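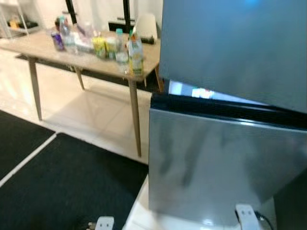
Remote control check: fridge task, Farkdale
20th October, checked by Tudur Samuel

1. Emergency stop within the operator's reach. OK. Bhupendra tested it twice, lovely quick response!

2. Gripper fingers tight, pads clean. OK.

3. Cable clear of the lower door. WATCH. It curves down close to the right finger, so please clip it back before the next run.

4. Upper door moves freely. OK. Really pleased with how gently Flynn handles this one now.

5. Bottles on the table upright, caps on. OK, but the purple can is lying near the edge. Juice cartons may go nearer the front.

6. Rugs flat. OK.

7. Recording space for 300 demonstrations. OK, plenty!

Open: item 3, Flynn to sign off.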